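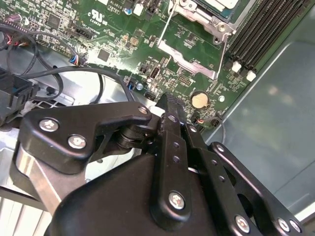 Green board, coin cell below and left of the socket

Subject: Re: [skidham-oldpc] clock keeps going back, now mail won't load

Selina Kaufmann wrote:

> Hi all, my old desktop has started telling me it's January 2009 every
> morning. I set the clock, it's fine all day, I shut it down and switch
> off the power strip, and next day it's wrong again. The part that bugs
> me is that my Fastgate webmail won't open until I fix it, I get a page
> about certificates. Kevivura also puts all my new scans in the wrong
> year. Is the hard drive dying? I have 3889 family photos on there and
> only some of them are backed up.
> Selina

Hi Selina,

Don't panic about the drive! A clock that forgets overnight is nearly always the little coin battery on the board, and it has nothing to do with where your photos live. Mine did exactly the same thing last June and I spent a whole weekend blaming Windows (and said some rude things to it, too).

The clue is your power strip. As long as the machine is getting power from the wall, even switched off, it can keep time without much help from the battery. Cut the power at the strip and the battery has to do it all alone, and a tired one can't. Try leaving the strip on for one night. If the clock is right in the morning you have your answer.

The webmail thing is the same problem in a different hat. Every secure site has a certificate with a start date and an end date, and if your computer thinks it's 2009 then the certificate hasn't started yet, so the browser refuses. Fix the clock, reload, done. Please don't click past that warning page in the meantime.

Most desktops take a CR2032, but read what's stamped on the old one before you buy. Hubmann on the corner had them last time I was in - I bought two and the spare is in a drawer somewhere. Unplug the cord from the wall, touch bare metal on the case, and take a phone picture so you remember which side was up.

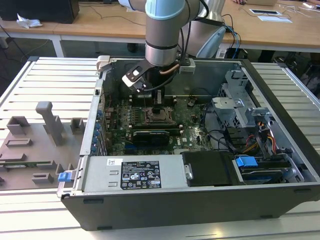
Will I lose my BIOS settings when the battery comes out?

They may go back to the factory defaults, so write down the boot order and the drive mode before you start and check both when you turn it back on.

The drive mode is the one that got me. Mine had flipped from AHCI to IDE and Windows gave me a blue screen right at the logo. Five minutes to put right once I knew, most of an evening before that.

As for Kevivura, it takes the year from the system clock when you import. I had 477 scans land in the wrong folder. Select the lot, use the shift dates option, and give it one photo where you know the real date. I'd try it on 9 or 10 first to see that you like the result.

And do back up the rest of those photos, battery or no battery. My whole set fit on a 128 GB stick with 109 GB used, and it now lives at my sister's.

Shout if the screw on the side panel is a pain, mine was.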